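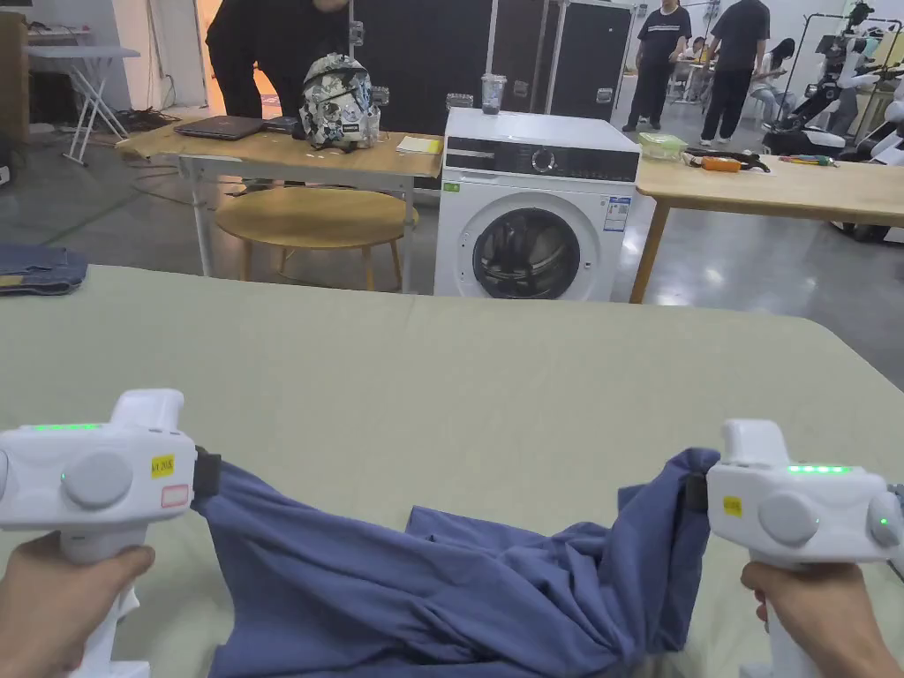

Two-handed garment demo with the hand-held grippers, garment held at both ends.

Ticket: Left and right gripper recordings out of step on folding task
Site: Cesham
Project: Sernotwood
Status: Open – workaround in place

Reported
Since Saturday the left and right recordings no longer line up on the folding task. The operator closes both grippers together, but on playback the left jaw closes late. The gap is small at the start of a session and grows the longer the pair stays switched on. The single-handed tasks are not affected.

Checked so far
Charged both grippers fully and restarted them. No change.
Swapped left and right. The delay stayed with the same gripper, so it is not the hand assignment in the software.
Recalibrated jaw opening on both. Values normal.
Recorded 50 short demos with a clap of the jaws at the start and end of each. The worst was 300 ms out at the end clap. The start clap was fine on the first few and then drifted.

Reply from Malabanan support
The clocks on the two grippers are only matched when they are paired. If one is restarted alone, or goes to sleep between takes, it comes back on its own time. Please turn off sleep on both, pair them again at the start of each session and send us the logs from the slow one.

Update, 14:20
Sleep turned off and both paired again. Drift is down but still there after about 7 minutes of continuous recording. Logs sent. Until we hear back, stop and pair again every 5 minutes, and keep the end clap in every demo so the files can be lined up afterwards. 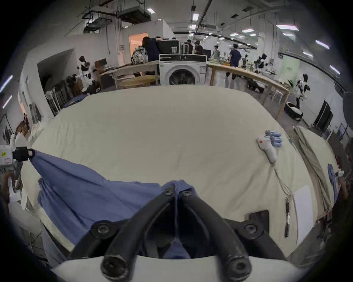
Do the demos recorded before the fix have to be thrown away?
Keep any that have a clap at both ends – the Plosholm team can stretch the late track to match. Demos with only a start clap should be marked as unsynced and left out of training for now.

Next step
Waiting for Malabanan to read the logs. If the clock is at fault they will swap the gripper, and the new one will need calibrating before it goes back on the folding task.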